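Last updated in May. Written for Plotano 4, two-arm setups with five-finger hands. If you are still on Plotano 2, the menu names differ but the config keys are the same.

# Setting up a tidy-up task in Plotano

This page covers a small tabletop task from an empty project to a run you can leave going for an afternoon. The task is simple: find loose paper on the table, pick it up, and drop it in a bin. It needs a head camera, two arms, and the Dumer hand driver. You should already have done the hand-eye calibration. If you haven't, do that first and come back.

## 1. Create the project

Start a new project from the `tabletop_dual` template:

```
plotano new paper_bin --template tabletop_dual
cd paper_bin
plotano check
```

`plotano check` talks to both arms, both hands and the camera. Every line should end in `ok`. A `stale` next to a hand usually means the Dumer driver was restarted after the arm controller. Stop both and start the arm controller first.

## 2. Define the table

Open `world.yaml` and set the table plane. You can type the height in by hand, but fitting it from the depth image gives better results:

```
plotano fit-plane --camera head --save table
```

Clear the table before you run this. A bin left in the middle will pull the fit up a little, and the fingertips will then stop short of anything thin.

Add the back wall as a second plane. The planner only needs it as something to avoid, so it doesn't have to be exact.

## 3. Set up perception

Two objects matter for this task: the bin and the paper. They are handled in different ways.

The bin is rigid, so we fit a cylinder to it and track the rim. Set `type: cylinder` and `opening: top`. The fill level is not estimated unless you turn on `estimate_fill`, and you should turn it on. Without it the planner assumes an empty bin and aims the release point too low.

Crumpled paper has no fixed shape, so don't try to fit a model. Use `type: blob` and let the segmenter return a mask and a center point. Our mask model was trained on 1786 labeled views, and Pallavi Dubey keeps the weights on the Makris share under `masks/paper`.
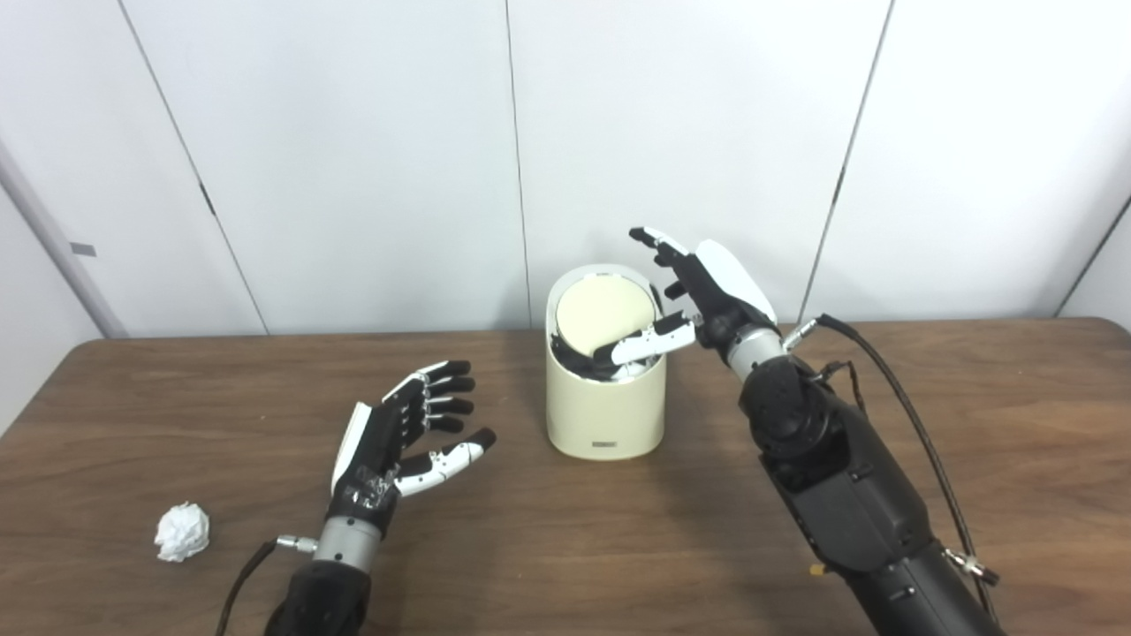
**Can I use the same hand for the paper and the bin?**

Use one hand for both if the paper and the bin are within reach of the same arm. The planner picks the arm with the shorter path unless you set `arm: left` or `arm: right` on the object. A handover between hands is only planned when no single arm can reach both.

## 4. Write the task file

The task file lists the steps in order. Keep it short to begin with:

```
steps:
 - locate: bin
 - locate: paper
 - grasp: paper
 style: pinch_wide
 - move_above: bin
 - release: hand
 - retreat: home
```

`pinch_wide` brings the thumb against two fingers with a wide opening. Paper gives when you close on it, so the usual contact check can fire late. Lower `contact_threshold` in `hands.yaml` until the grasp closes and holds without crushing the ball flat. Change it in small steps and save each value you try.

For `move_above`, the clearance is measured from the rim. If you expect a lid or anything else standing up inside the bin, raise `rim_clearance`. The cylinder fit does not know about it.

## 5. Check the plan before you move

Run the task with motion turned off:

```
plotano run tidy.yaml --dry
```

The viewer shows both arms, the planned path and the collision shapes. Look at the thumbs in particular. The default collision shape for the thumb is a capsule that ends before the tip, so a path can look clear in the viewer and still touch something. Tirta Liew's fix is to load `thumb_long.yaml` from the Bostero tools repo, and we now do this on every station.

Cables are not modeled at all. Keep wrist rotation inside the limits in `arms.yaml`, even if the planner warns that it could find a shorter path without them.

## 6. Run it

Start slow:

```
plotano run tidy.yaml --speed 0.2
```

Keep a hand on the stop button for the first few cycles. When those look right, raise the speed and turn on logging with `--log all`. The logger keeps up to 100 runs before it overwrites the oldest, so copy anything you want to save.

## Common errors

`NO_MASK`: the segmenter found no paper. Check the exposure first. White paper washes out quickly under bright lights.

`RIM_LOST`: a hand or forearm is covering too much of the bin. Set `hold_last_pose: true` on the bin so the tracker keeps its last good fit.

`RELEASE_TIMEOUT`: the fingers opened but contact is still reported. Re-zero the fingertip sensors with `plotano hand zero` and run the step again.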